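Stanham Hospitals Trust to open new day surgery unit at Trirnent

October 17, 2018

Patients waiting for planned operations in Stanham and the surrounding villages will be treated in a dedicated day surgery unit from next May, the Stanham Hospitals Trust has confirmed. The unit will occupy the former outpatient wing at the Trirnent site and will have 26 recovery bays, a separate entrance and its own admissions desk.

The Trust's board approved the final plans at its autumn meeting. Building work has been awarded to Pokora, the contractor responsible for the recent repairs to the main hospital roof, and will begin once the remaining outpatient clinics have moved to the ground floor of the Nikolovski Building.

Day surgery at the Trust is at present carried out in the main theatres, where planned lists share rooms, staff and beds with emergency work. When an emergency case comes in, it must take priority, and patients who have fasted and travelled to the hospital are sometimes sent home. In the last financial year 476 day-case operations were cancelled on the day they were due to take place. The Trust expects the separation of planned and emergency work to bring that number down considerably.

Vlasta Petek, Chief Executive of the Stanham Hospitals Trust, said: "A cancelled operation means a day's leave lost, a lift arranged for no purpose and another few weeks of discomfort. Our patients have been very fair with us about it, and they have also been clear that they expect better. The Trirnent unit is our answer to them, and I am grateful to the staff who have argued for it over a number of years."

The new unit will have 2 operating theatres, both on the same level as the recovery bays. Patients will walk to theatre where they are able to do so. Relatives will be able to wait in a seated area beside the entrance, and a private room will be set aside for conversations between families and clinical staff.

General surgery, gynaecology, urology and minor orthopaedic procedures will move to Trirnent in the first phase. Eye surgery will remain where it is for the time being. Children will continue to be treated in the main hospital, close to the paediatric wards, and their appointments are not affected by this announcement.

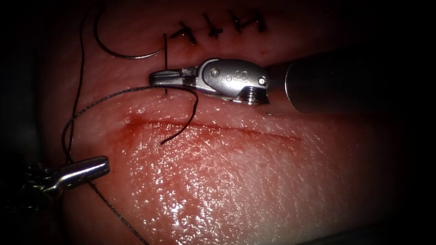 Information for patients has been rewritten as part of the programme. The existing leaflets were prepared by separate departments over many years, and patients told the Trust that they contradicted one another on matters as basic as when to stop eating. A single booklet will replace them, with versions in large print and in easy-read format. The booklet also covers pain relief at home, the care of dressings, driving, and whom to telephone at night.

Damir Dimitrov, Clinical Director for Surgery, said the unit would change the working day for staff as well as for patients. "At the moment a theatre team may start the morning with one list and finish it with another. That is hard on everyone, and it makes training difficult to plan. At Trirnent the list that is printed in the morning should be the list we complete. Trainees will know which operations they are attending, and our nurses will know when they are going home."

Staffing for the unit will come largely from existing teams. The Trust will also recruit to nine new posts, including recovery nurses, a pre-assessment nurse and an additional pharmacist. Advertisements will be placed before the end of the year. Staff whose place of work is likely to change have been offered individual meetings with their managers, and consultation with the recognised trade unions is under way.

Pre-assessment will also be reorganised. Most patients are now asked to attend the hospital in person some weeks before an operation, even when they are in good health and have no regular medicines. Under the new arrangements, those patients will be offered a telephone appointment. Anyone who prefers to be seen in person may still ask for this, and patients with heart, lung or kidney conditions will continue to be examined at the hospital -- as will those who have had a previous difficulty with an anaesthetic.

Access to the site was the subject raised most often at the public meetings held during the summer. The Trust has agreed with the local bus operator that the existing stop on the hospital road will be moved closer to the new entrance. Parking spaces for disabled visitors will be provided directly outside, together with a covered drop-off point. Charges in the main car park are unchanged.

Frans Jacobs, Director of Estates, said: "The outpatient wing is a sound building that has been asked to do too many things. Pokora will remove the internal walls that were added over the years and bring daylight back into the centre of it. The noisiest work will be kept away from early mornings and evenings, and we will write to our neighbours on the hospital road before it begins."

The former wing's war memorial tablet, which stands in the corridor beside the old records office, will be cleaned and placed in the new entrance hall. The Trust has consulted the families who attend the annual service there, and this year's service will go ahead in its present location.

Selma Radulović, who chairs the Stanham Patients' Forum, welcomed the decision. "Members of the Forum were shown the plans at an early stage and several of our suggestions have been adopted, including the position of the waiting area and the private room. We shall be asking for regular figures on cancellations once the unit is open, and the Trust has undertaken to publish them."

Patients who already have a date for surgery need take no action. Anyone whose operation is to be moved to Trirnent will receive a letter giving the new location, the time of arrival and directions to the entrance.

Notes to editors

The Stanham Hospitals Trust provides hospital services to the town of Stanham and neighbouring districts from its main hospital and the adjoining Trirnent site.

Plans of the unit may be viewed in the main hospital reception during normal opening hours.

Requests for interviews should be addressed to Damir Zupan, Head of Communications, at the Trust's press office.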